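About Burnstead Community School of Sewing

We teach people to make and mend their own clothes, in classes small enough that everyone gets time with a teacher.

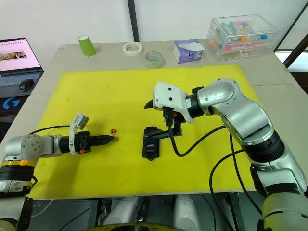 Bheki Kruger wrote to us after his first term that he had expected to go home with a pillowcase and went home with a shirt he could wear to work. The collar took him three tries. He has since signed up for trousers.

Burnstead opened in two rooms over the old Derness shoe store and moved to its present building on Atanasov Street when the upstairs floor got too crowded for a cutting table. We now have 1,033 former students on our mailing list, and a good number of them still come in for the open evenings.

What we teach

Beginners start with an eight-week course that covers threading a machine, straight seams, hems, darts and zippers. Students finish one simple garment in a fabric they choose themselves. After that, most people go on to pattern fitting or tailoring. Mending is taught separately and covers darning, patches, replacing linings and turning a worn collar.

Classes have no more than eight students. Each session runs two hours, with the room left open for another 45 minutes afterward for anyone who wants to finish a seam. Teenagers 14 and up are welcome in the Saturday class. We don't run classes for younger children at the moment.

Who we are

The school has four teachers. Zlatko Kovačević leads the tailoring courses and worked in alterations before he came to us – he still takes in a few wedding suits every June. The others divide the beginner and mending classes between them, and all four take turns at the open evenings.

Costs and materials

Course fees cover thread, needles, pattern paper and use of the machines. Fabric is extra. You can buy it anywhere, but Bekura, two doors down, gives our students a discount on cotton and linen if they show their course card. Please wash fabric before the first class.

Fees can be paid in two parts, and reduced places are held back each term. Ask at the front desk or write to us. You don't need to send proof of income.

The front desk is open from 10 a.m. on class days.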